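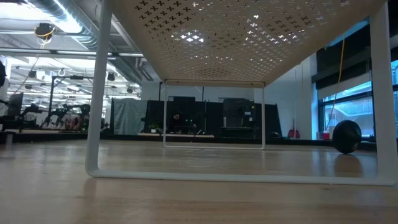

Visiting the robots at Starkham

On one Wednesday in March, the Starkham robot lab opens its doors to school classes. If your class is coming, you may like to know what happens there.

What is a robot arm?
A robot arm is a machine which bends at its joints, a bit like your own arm. It has motors in place of muscles. A computer tells each motor how far to turn.

What will you see?
Leen Mansour will show you an arm called Urka. Its job is to pick up a small block and put it in a tray. This sounds easy - but Urka had to practise it over 4,000 times!

How does it know where the block is?
Cameras send pictures to the computer. The computer compares them and works out the place of the block. If you move the block, it must work it out again.

Can I try?
Yes. Children from 5 years can steer the second arm, Thampi, with a small handle. Please go in groups of 4, and stay behind the line while an arm is moving. The last group starts at 2 pm.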